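A Hand in the Back Room

At the Nostdale workshop, a group of evening tinkerers has spent a long winter teaching metal fingers to close

February 2018

The first thing you learn at the Nostdale workshop is where the good chairs are, and the second is that somebody has already borrowed the small screwdrivers. I had come to write a short piece about shared workshops and how they get through the cold months. I stayed until nearly eleven, and I came back the next week, and the week after that, and by then I had stopped pretending that I was there for anything other than the hand.

The members call it the Heka. It began as a set of drawings pinned over the sink and a plan to build one finger, only one, to see if a finger could be built by people with day jobs. The finger worked well enough to be annoying. It curled nicely and then refused to uncurl, and a group of grown adults who ought to have been home in bed stood over it arguing about springs until the heating clicked off. You can guess the rest. A finger wants company, and once there were four in a row there was really no question of stopping before the thumb.

Ask anyone in the room and they will tell you that the thumb took longer than all the rest together. Fingers mostly go one way and come back. A thumb has to swing across and meet them, and it has to push back when they push, and the first two versions simply folded up like a lawn chair. The third held, though it squeaked so badly that work on anything else in the building became difficult. A dab of grease and a wider bracket settled it down, and I am told the squeak is missed by some.

Then there was the covering. I had expected people who build robots to be bored by cloth, and I was quite wrong! One whole evening went to fabric. Bare joints collect lint and sleeve threads and, on one occasion, most of a paper napkin, so something had to go over them, and whatever it was had to stretch when the thumb moved. They tried a sock, a bicycle sleeve and the arm of an old sweater. The black ribbed fabric they settled on gives in one direction more than the other, and turning it a quarter of the way round made all the difference.

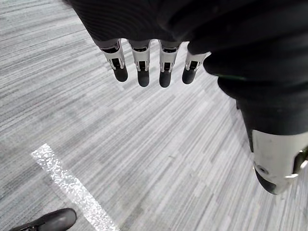 WORKSHOPS & MAKERS

Held open over the carpet, with its four black fingertips pointing at the floor, the hand has a patient look that I grew fond of. The pale frames above the fingertips leave the hinge pins and little linkages showing, and visitors always bend down to peer into them. So did I. There is something very friendly about a machine that lets you see how it bends.

The motors are driven by a board the group orders from Hosex, a small supplier that still answers its own telephone, and the code that tells them what to do has grown to 3720 lines, a figure I was given with equal parts pride and apology. A good portion of it is there to make the hand stop. Closing is easy, it seems, and knowing when you have closed enough is the work of a lifetime. The group keeps a notebook of things squeezed too hard. There are 17 entries, beginning with a tomato and ending, for the moment, with a very nice pen.

Money has been the slow part, as it is with most hobbies that need motors. A grant from the Vigfúsdóttir fund, which helps out evening projects in this part of the county, paid for the arm joint and a decent power supply, and the rest came out of a coffee can by the door. The whole thing has cost a little under what a used car would, depending on how particular you are about cars. The can has a new label now that says "wrist."

The wrist is the next job. At present it turns one way happily and the other way with a sort of shudder, and there are two schools of thought about the cause. One blames the bearing and the other blames the cable that runs past it, and both were laid out for me at some length over a plate of cinnamon rolls. Whoever is right, the group would like it fixed by April, when the workshop opens its doors to the neighbors for an afternoon and children line up to shake hands with whatever is on the bench.

Nostdale is open to newcomers on Tuesday evenings from 6 o'clock. Bring your own small screwdrivers.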